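Storkside Classic Cars – We Are Looking for a Restoration Assistant

Storkside is a small workshop in Certhorpe. We restore and repair European sports cars from the 1960s to the early 1980s, mostly coupes with steel bodies, and now and then a fiberglass one. Our team has five people and we would like to add one more, starting in July.

Most of your work will be on the Nillel 2493, a two-door coupe of which only 900 were made. Two of them are with us at the moment. New parts are not available anymore, so we repair what we have and make the rest by hand. You will strip and label trim, clean carburetors, prepare panels for paint, and keep the notebook for each car in good order. 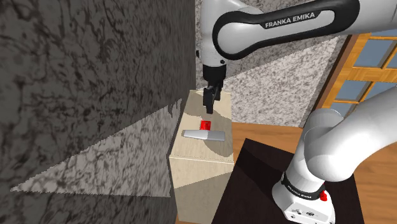 Simulation of a Franka Emika robot arm over a table.

It is good if you have already worked on older cars, your own or for a customer. A diploma is not necessary. You must have a driver's license and be comfortable with manual transmission. Some welding experience is a plus – we can teach you the rest. We speak English in the workshop, but many of the old manuals are in Italian and French, so a little of these languages will help you.

The position is full time. We start at 7:30 in the morning and finish at 4. After the trial period you receive a tool allowance of $600 per year, and you may use the lift for your own car in the evenings.

Please send a short letter and some pictures of a car you have worked on to the Storkside office in Certhorpe. Unfinished cars are also welcome.

5 shares | 2 comments

Recent posts
Oprea Spider: the gearbox is back in
Where we buy our door rubbers
Workshop hours in summer
Nillel 2493 owners' meeting in Certhorpe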